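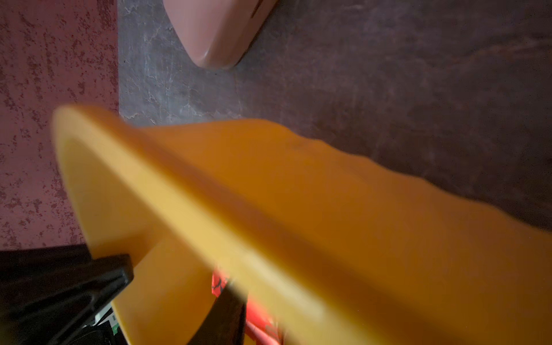 4. Wrist camera: shutter, blur and grasp check

Home | Downloads | Set-up guides | Release notes | Forum
Filed under: Trudar control software > Perception > Wrist view

Do section 3 first (hand-eye calibration). If the calibration file is missing, the perception node starts anyway and gives you poses that are miles off.

What we want out of this section: sharp wrist images when the planner asks for them, and blurred ones thrown away before they reach the pose estimator. A big piece held close to the lens, moving, smears like the orange one at the top of this page. Edges go soft, mask bleeds into the finger. Fine for the log. No good for a pose.

4.1 Before you start

- Arm powered, brakes on, speed slider at 20 per cent
- Trornent driver running, port 2416 open on the control PC
- Lights as they will be on the day. Don't tune at lunchtime with the blinds up and then run at night

CAUTION: keep hands out of the cell from step 3 on. The test moves start without a countdown.

4.2 Set the shutter

1. Open the Trudar panel, Perception tab, Wrist view.
2. Turn auto exposure OFF. It lengthens the shutter when the gripper shades the table and you get blur again.
3. Run "wave test". Arm swings the wrist over the table and back.
4. Watch the live view. Look at the table surface and at whatever is in the gripper, separately. Table pattern crisp but held part smeared = part is slipping or swinging. Both smeared = shutter too long.
5. Shorten the shutter a step at a time until the table pattern stays readable through the whole swing.
6. Picture too dark now? Add light before gain. Gain noise upsets the segmenter.
7. Save. The panel does not save on close – we know.

4.3 Set the blur gate

The gate scores each frame and drops it if the score is under the limit. Default limit is 373, set on the Mudgway bench with plain grey parts. Shiny or one-colour plastic scores lower even when sharp, so expect to bring it down.

1. Hold a part still in view. Note the score.
2. Run the wave test again. Note the lowest score.
3. Put the limit between the two, nearer the still one.
4. Tick "score held region only". Otherwise a nicely speckled backgroud scores high and lets a blurred part through.
5. Set max dropped frames in a row to 23. After that the planner pauses the arm and takes a fresh look.

Note: if the planner pauses on every pick, limit is too high. If it never pauses at all, check the gate is switched on before you celebrate.

4.4 Finger mask

1. Open and close the gripper once, slowly, nothing in it.
2. Press "learn fingers". Wait for the green tick.
3. Check the mask with a part held. Dark fingers in deep shadow get missed at the tips – paint those in by hand.
4. Other items visible in the gap under the held part should stay outside the held region. If a neighbour gets merged in, lower the merge distance and re-check.

Masks are per gripper. Swap fingers, learn again.

4.5 Grasp check

1. Set "wait for still" to on. Planner stops the wrist after the lift, takes one frame, then carries on.
2. Leave the re-grasp option off for now, it needs the force settings from section 6.
3. Run ten picks from mixed parts. Open the log and look for GRASP_UNSURE.

GRASP_UNSURE on large parts only: part fills too much of the view. Raise the "near object" limit, or use the Flavton overhead camera for the pose and keep the wrist one for contact checks.

GRASP_UNSURE on everyting: calibration. Back to section 3.

CAUTION: don't switch the grasp check off to save time on a mixed table. The place step trusts the pose it is given and will drive the part into the surface.

Page last changed 6/25/18. Shutter presets to follow in the October build.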